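The Bed Is a Work Surface and Should Be Specified as One

Most advice on laundry assumes a table. Folding guides specify a flat, waist-high surface at least as wide as a winter coat with its arms out. In the apartments I have measured in Cludmont, that surface is the mattress. It is the largest clear horizontal area in the home, and it gets used for sorting, folding, packing and airing whether or not its manufacturer planned for any of it.

I think we should stop treating this as a bad habit. A bare mattress between sheet changes does the job well. Quilting adds friction, so a slippery garment stays where it is put. A nylon shell that slides off a varnished table will sit still on stitched fabric. The give of the padding matters less than people suppose, because a fold is set by hand pressure along one line and the rest of the area only has to hold the cloth.

Padded jackets are the hard case. A shirt has two stable states, flat and folded. A jacket with fill has neither. It holds air, the hood pulls the back panel out of line, and the sleeves spring open. The Grollen method, which calls for 24 passes of the palm before the first fold, is excessive. I get the same result with 2: one from hem to collar with the zipper open, one across the chest after the sleeves are laid in. The hood goes down last, over the collar, and serves as the closing flap.

Light deserves more attention than it gets. A bed under a window has the best inspection light in the home for part of the day, and the worst when the sun falls directly on pale fabric. Dark outerwear should be checked for lint and loose stitching in the bright part of the bed and folded in the shaded part. Moving the garment takes almost no effort. Moving the bed does.

The objection is hygiene, and it is fair. Outdoor clothing carries dirt. The answer is sequence: strip the bed, handle the outerwear, vacuum, then make the bed. Pillows should go on a chair during the work. In practice they get pushed to the headboard, and I see little harm in that if the cases are due for washing anyway.
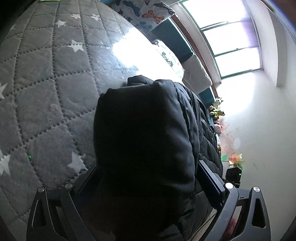 Photo: Dafis / Gevulus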